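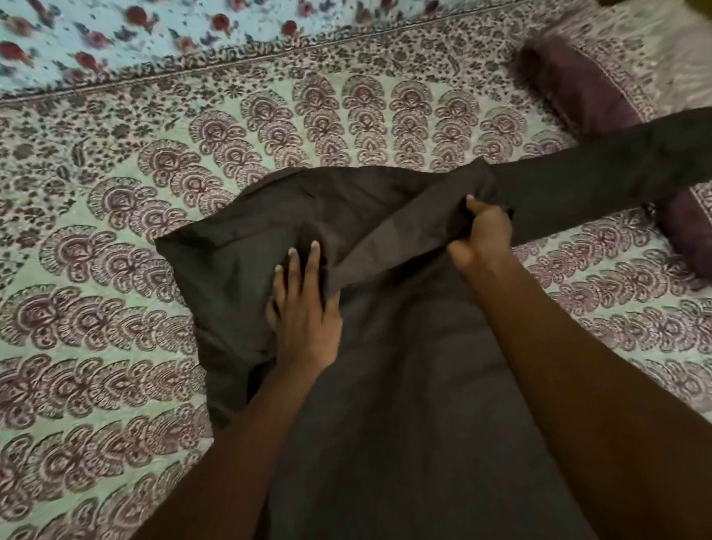
Can a machine fold your laundry yet? What I tell people who ask, plus how I do it by hand

I get this question more than any other now, ahead of grease stains and ahead of what to do with odd socks. Somebody sees a clip of a robot folding a T-shirt, gets very excited (I did too!), and wants to know if they should hold off on learning to fold properly until they can buy one. Short answer: keep folding. Longer answer below, with the tips mixed in, as the two subjects keep running into each other.

Why dark, floppy stuff is the hard part

A bath towel is a kind thing to fold. It has four corners, it's the same on both sides, and you can see where it ends. Now drop something dark and crumpled on a patterned bedspread and have a go at finding the hem. The creases are dark on dark and one layer looks much like the next. I manage it by feel. One hand goes flat on the cloth to hold it still, the other pinches up a bit of fabric and I can tell straight away if I've got one layer or two. A machine that works mostly by looking has a rough time of it there, and I have some sympathy.

So, tips for dark clothes:

Fold them in daylight if you can, or sit a lamp low and off to one side. Light from the side shows up the creases and edges far better than the ceiling light does.

If your bedspread is busy, spread a plain pale sheet over it first. It makes the edges easy to find, and it keeps lint off too.

Run your flat hand outward from the middle before you make any fold. Smooth first, fold second. People do it the other way around and then wonder why there's a ridge down the front of everything.

Trim loose threads while the thing is spread out. Don't pull them. I keep a small pair of scissors in the nightstand for this and for nothing else, and heaven help anyone who opens a package with them.

What the folding machines can do

My friend Kirsty Whiteley runs the back room at a small laundry called Bemmont, and they have a folder from Wurnine that does flat goods. Sheets, pillowcases, hand towels. She loves it. You feed the edge in square and it comes out the other end folded, and on a busy day it will do 200 pillowcases before lunch without grumbling. But you do have to feed the edge in square, and that's a person. A person also shakes out the lump, finds the corner, and turns the pillowcase right side out when somebody has sent it in with a sock in the toe of it.

They tried a trial machine for mixed clothing in September, the Goodall. It had two arms and it did T-shirts pretty nicely! Kirsty timed it on one pair of sweatpants and it took 78 seconds, and then it put one leg back down, picked it up again and started over. She'd done three pairs by then. It went back at the end of the month.

I'm not knocking it. A few years ago I'd have bet against the T-shirts. But a home basket has leggings, a fitted sheet, a bra, something with a drawstring, and whatever that thing is my nephew calls a jacket. The shop has it easier because the same items come through over and over.

Folding long pieces on the bed

Back to hands, then. Pants, wraps, long scarves, anything with a length that wants to wander off across the bed:

Clear the pillows first. I never do, and the long end always winds up draped over one and pulls the fold crooked.

Work from the heavy end. For pants that's the waist. Hold it flat with one hand and bring the legs to you with the other.

Lay one leg on top of the other, seam to seam, then smooth toward the cuffs.

Fold in half, then in thirds if it's going in a drawer. For a shelf, stop at halves and quarters so you can pull one out without the whole pile going over.

Turn the folded edge toward you when you put it away. It looks neater and your fingers find it in the dark.

What about the other chores?

Alfie Naylor wrote to me after the last page asking the same about floors, dishes and windows. Floors, yes, within reason - mine goes around happily as long as I pick up cords and the fringe of the rug is tucked under. Dishes, well, the dishwasher has been the best robot in the house for decades and we still have to load it. Windows I'd leave alone. I borrowed a Clamico window cleaner from my sister and spent longer wiping the corners after it than I would have spent on the whole pane.

Putting clothes away is the one I'd pay real money for. Folding is almost pleasant with the radio on. Carrying the piles to three different rooms and finding the drawers already full is where I lose the will, and I haven't seen a clip of anything that can deal with my sock drawer.

Next page is fitted sheets, by request. Bring a friend, it goes quicker with four hands.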